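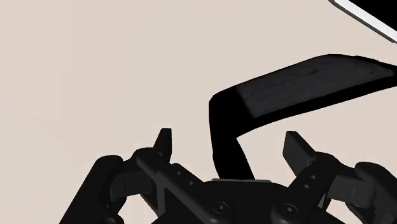
Is the Zeston cordless stick worth buying if you've already got a decent plug-in vacuum? For a small place with hard floors and one rug, I'd say it's worth it on sale, and I'd keep the old one in the cupboard for the big jobs.

Reviews > Floor Care > Cordless Vacuums

Posted in June by the Daly Street Flat blog

Right, so I've had this thing for a bit over four months now and I use it most days, usually at 7 in the morning while the kettle's on (sorry, downstairs). I paid $720 for it, down from a price I was never going to pay, and I went back and forth between it and the Prikamia for ages. The Prikamia was $200 cheaper and I liked the colour better, but the one in the shop had a trigger you have to hold down the whole time and my thumb got cranky after two minutes. The Zeston has a proper on switch. Sold!

Hard floors first. It's brilliant on them. Toast crumbs, cat litter, the grit that comes in off the balcony, all gone in one pass if you don't rush. The soft roller is the one you want for this, and it lives on mine full time. I tried the bristle head on the floorboards once and it flicked rice halfway down the hall.

Carpet is more of a mixed bag. On the low setting it picks up fluff and that's your lot. Boost mode does a much better job on the lounge room rug, but it eats the battery like you wouldn't believe. The box says 58 minutes of run time and I did get close to that once, on low, with no powered head attached, doing the skirting boards. With the roller on and a few bursts of boost I can do the whole flat and it's gasping by the time I reach the laundry. If you've got three bedrooms and a staircase, price in a second battery.

Things that bug me: the bin is tiny, and you have to empty it over an actual bin with the lid wide open or you'll wear half of it. The wall dock comes with screws and no plugs, which was a fun trip back to the hardware shop. Also it won't stand up by itself, so it's forever sliding down the fridge.

Filters wash up fine under the tap, just leave them a full day to dry. I bought a spare set from Rulorar and they fit a bit snug but they've been okay so far.

Would I have paid full whack, which was nudging $1000? No way. At the sale price I'm happy, and the rug looks better than it has in years. I'll update this if the battery starts to drop off.

We use cookies to remember your preferences. By continuing to browse you agree to our cookie policy.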